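Lata play kitchen set, 33 pieces: two months in

Reviewed by Kalliopi Radonjić

I bought this one with my own money, which I mention up front after the comments under the wooden train review. It came from the Musilville store, it was on the second shelf from the bottom, and the box promised "a full kitchen for little cooks." I have read that line on a lot of boxes.

The Lata set sells itself on quantity. There are 33 pieces, and the front of the box shows every one of them fanned out so the thing looks like a banquet. Count what you would call a toy, though, and the number shrinks. The sticker sheet is a piece. The folded paper menu is a piece. The paper menu lasted until lunch.

My tester is my nephew, who is three and a half, with occasional help from his older sister, who is six and has opinions. They have had the set since August. I also lent it to Kagiso Shabalala's daycare group for a week, because two kids at a kitchen table are gentle compared with a room full of them.

Let me start with the price. I paid the full amount and it was on sale for 50 percent off the week after, so I would wait. At the regular price you are paying for a big box with a lot of air in it. At half off I have far fewer complaints.

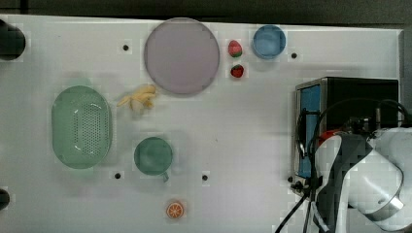
Sizing is my main gripe with the whole line, and it was the same with the Sirkside set I reviewed last year. Somebody designs the food and somebody else designs the dishes, and I don't think they have lunch together. The lavender plate is large, and a strawberry on it looks like something you'd be charged too much for in a restaurant. Meanwhile the light blue bowl is small, and my nephew wants everything in the bowl, because soup is his specialty. The banana bunch in soup is a regular argument at our house.

The food is better than I expected, with one exception. The orange slice has proper segments with the white lines between them, and both kids knew what it was right away. The strawberries have held up fine. The bananas are a pale yellow that I find a bit sickly, and the six-year-old asked if they were "the not ready kind." She refuses to serve them. He serves them with everything.

I went in ready to hate the green basket. It's oval, the middle is full of tiny holes, and I assumed it would be a crumb trap. It is a crumb trap. It is also the thing they fight over. They wash the fruit in it, they carry the fruit around in it, and at bath time it gets more use than the actual bath toys. The holes do clog if play dough gets anywhere near it, and I spent part of an evening with a toothpick. Keep the play dough in another room.

The green cup is the weak one. The handle is short, fine for his fingers and awkward for hers, and it came back from Kagiso's group with a scuff along the rim. Nothing sharp, but the color is lighter there now.

Storage: there isn't any. The cardboard tray inside the box is shaped for the pieces and you will never get them back into it. Normand Lapointe wrote to me after my last toy kitchen review to say he keeps his kids' set in a shoebox, and that's what I do now too.

For comparison, the Rahimi set costs a little more and has fewer pieces, but the bowls are a sensible size and it comes with a drawstring bag. If I were buying for a daycare I'd get that. For one child at home, the Lata is okay on sale. I would not drive across town for it.

Good: the basket, the orange slice, colors that are easy to tell apart.
Bad: padded piece count, small bowl, nothing to store it in.
Score: 2 and a half stars out of five. It would be a three with a bag.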